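# About Wastell

Wastell writes and maintains operating rules for teams that collect manipulation data with hand-held grippers. We began as the procedures group inside Romwood and became a separate company when other labs started asking for the same documents. Our main office is open plan, and most rules are tried there before they are released.

## What we publish

The core document is the Wastell Handling Code, now in its third edition. It has 118 clauses. Each clause states one requirement, the person responsible for it, and the record that shows it was met. Clauses that could not be checked by a second person were removed in the second edition.

The code covers:

- device inspection before and after a session
- marker placement, cleaning and replacement
- cable routing for operators who are standing
- spacing between operators at adjoining tables
- consent, face blurring and retention of recordings
- stop words and who may use them

Food and drink props have their own annex. It was drafted with Kneževič, a kitchen equipment supplier, and deals mainly with spills, allergens and disposal.

## How a rule is made

A draft clause is run for 200 recorded sessions at our own desks. Operators log every departure from the text, including ones that caused no trouble. Sebastião Bittencourt, who heads the standards desk, reads the logs and decides whether the clause stands, is reworded or is dropped. Reworded clauses go back to the start of the trial. The current clause on finger pad wear went through it twice.

Clients receive the trial log along with the clause. Zastov, our first outside client, asked for this in its contract and we kept the practice for everyone.

## Training and audits

Operator training takes 3 days. The first is spent on inspection and paperwork, the other two on supervised sessions. Certificates lapse after 400 logged hours and are renewed by a practical check. Audits are carried out on site, during ordinary working hours, and the report is sent to the client each March. We do not audit teams that we have trained within the same year. 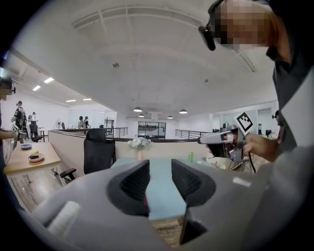
**Who is allowed to stop a session?**

Any person in the work area may stop it, including visitors and people who are not operating a device. The session restarts only after the lead operator has written down the cause.

## Contact

Requests for the code, the annex or an audit date go to the standards desk. Please give the number of devices in use and the edition you are working from.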